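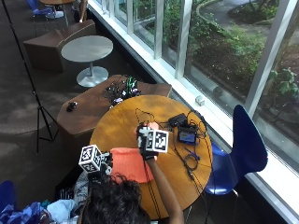

About Cerkano

Welcome, and thank you for wanting to know a little more about us! Cerkano is a shared workroom in Truvthorpe, on the ground floor of Pulleck House, and we've been opening the doors here every weekday morning for 6 years now. People come to us with all sorts of work under their arms. Some want a quiet corner and a strong coffee, some want a table they can cover from rim to rim and not have to clear until teatime, and we like to think we look after both kinds equally well.

We began with 2 tables and a kettle. The building had been standing quiet for a good while, and when we first came to see it (on a very wet afternoon in July, with a bucket in the corridor) we very nearly went home again. Then we walked through to the window side, saw the trees, and that was more or less that. Everything we've done since has been a matter of finding the right things to put in front of that view.

The room and what's in it

If you ask our regulars what they like best, most of them will say the round wooden table. It has a warm honey colour and plenty of grain, and as there's no head to it you can pull a chair up wherever the light suits you. We did have long straight desks for a time, and very smart they were too, but people sat at them in a row and hardly spoke, and after one winter of that we sold them on to a school and went looking for something friendlier.

The brown seats with the angled sides came from Holovko, a small upholstery workshop on the other side of town, and they were the first thing we bought new. They are a bit of an odd shape, we know! They're also very comfortable, and wide enough that people put their bits and pieces down on them when the table is full, which we don't mind in the least. Next to them there's a white pedestal table on a slim stem, a good height for a mug and a notebook, and underneath it all is a dark carpet that has been kind to us over the years where coffee is concerned.

You'll find blue chairs at the tables further in, and a thickly padded black office chair with a teal-green stripe along the top that everybody seems to make for first. We've been asked more than once to buy a whole set of them. It's on the list, along with a better dishwasher.
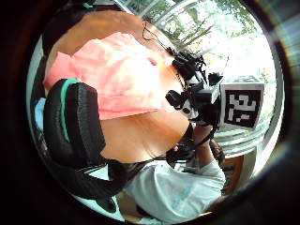

Salmon-pink cloth on the round table, with the trees outside the window.

How a day goes

We open at eight and the room fills slowly. By mid-morning the round tables tend to be spread with whatever people are busy with, cables and pens and half-finished things, and we leave it all exactly where it is. We've never been a clear-desk sort of place. All we ask is that you gather up your own leads at the end of the day and fold anything that wants folding, and that cups find their way back to the kitchen.

On bright days the window side can get rather dazzling by late morning, so if you're working at a screen do ask us for a spot further back. If you're sewing, drawing or sorting out small parts, you'll probably want to be right up against the glass, and it's worth coming early for it.

Joining us

We have 50 members at present and room for 20 people at a time, and it seldom feels crowded. You can take a single day, a month, or a place for the year, and you're welcome to bring a friend on your first visit and have a proper look round before you decide anything. Ring the bell at the Pulleck House side door and give us a minute, as we may well be at the far end with the kettle on.

Page last updated Wed 20 March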